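3.2 Collecting the demonstrations

Demonstrations were recorded with a pair of hand-held grippers in place of a teleoperated arm. The operator holds one in each hand and does the task directly, at whatever pace feels natural. Marker patterns on the white housings are used to recover the pose of each gripper, and a view from the head is stored next to the views from the grippers themselves. Hilde Claeys wrote the recording protocol, and Jaqueline Bautista trained the operators at the Costigan and Pledness sites.

Small soft items made up a large share of the Zovden set. They fold and slip in ways that are hard to script, and a grasp that looks good from the head can look quite different from the gripper — the model needs both.
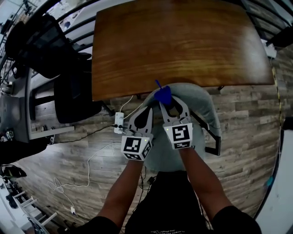
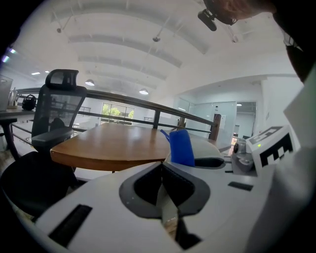

Figure 4. Handling a small blue item with the hand-held grippers. First panel: head view. Second panel: view from a gripper.

We recorded 2046 episodes. An episode was dropped if either marker track was lost for more than one second, or if the operator stopped before the end of the task. This left 1759 episodes, of which 775 involve soft items. A further 343 were collected in April at Nanville, where the room layout differs from the other two sites, and these were held out for testing.

Operators were not told where on an item to grasp. Early trials with fixed grasp points gave cleaner tracks but very little variety, and the policy trained on them did poorly when an item was turned over. Regrasps were kept in the data and were not labeled separately.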